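Stacking Is a Storage Decision and Should Be Treated as One
Opinion, 11/11/2024 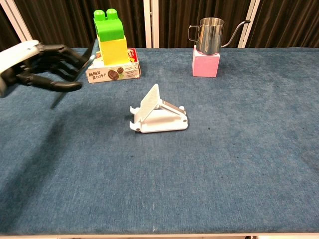
The base decides

Most advice on shared tables and shelves is about sorting. Put like with like, label the bin, and the rest will follow. I think this gets the order wrong. On a crowded surface the first question is what stands on what, and sorting comes second.

Take a cookie box lying flat with two large toy blocks on it, a yellow one and then a green one. As sorting, it fails, being food packaging under toys. As stacking, it is reasonable. The box is wider than the tower it carries and it is lying on its broad side, so its height adds little. The green block overhangs the yellow one slightly to the left, and I would square that up, but I would not take the stack apart over it.

A gooseneck pitcher on a foam cube is a different matter. Stainless steel is hard and polished, foam gives under load, and the pitcher has a handle on one side and a long spout on the other. Either one can catch a sleeve. The load is on top, the soft part is underneath, and the grip points stick out in both directions. I would put the pitcher on the table and the foam cube wherever there is room for it.

Carpet is a poor reference surface

I have less patience with covered tables than most people do. A carpeted top is quiet and kind to enamel and glass, and it stops light objects from sliding. It also hides small errors in level. A box on a hard bench will rock if its bottom is bowed, and you will notice. The same box on pile settles in and looks sound until something is put on it.

When we refitted the sorting room at Drotness in July, the colour of the covering was discussed at length and its thickness hardly at all. We bought a Flirari carpet in blue. I had argued for the thinner Potetti mat at 950 grams per square metre, against 1,529 for the one we chose. The thicker one is pleasant to lean on. It is worse to stack on, and I have not changed my view.

The case for short stacks

My own rule is 2 items on any base, and none on a base that compresses. It is conservative. The Pavlović shelving catalogue allows far more, but its load tables assume full cartons of one size, and a household surface holds nothing of the kind. It holds a box, some blocks and a pitcher, and each has a different footprint and a different centre of mass.

The usual objection is that short stacks waste space. They do use more area. Our long table was cleared and reset under the rule and still had room at one end. If a table can't hold its contents in short stacks, there are too many things on it, and taller stacks only postpone the clearing out.

A second objection is that light items don't matter. A falling toy block does little harm by itself. It can still knock the spout of whatever is standing next to it, and spouts are thin. Keep narrow parts pointed away from the nearest stack and leave a hand's width between the two.

I would still sort the table afterwards.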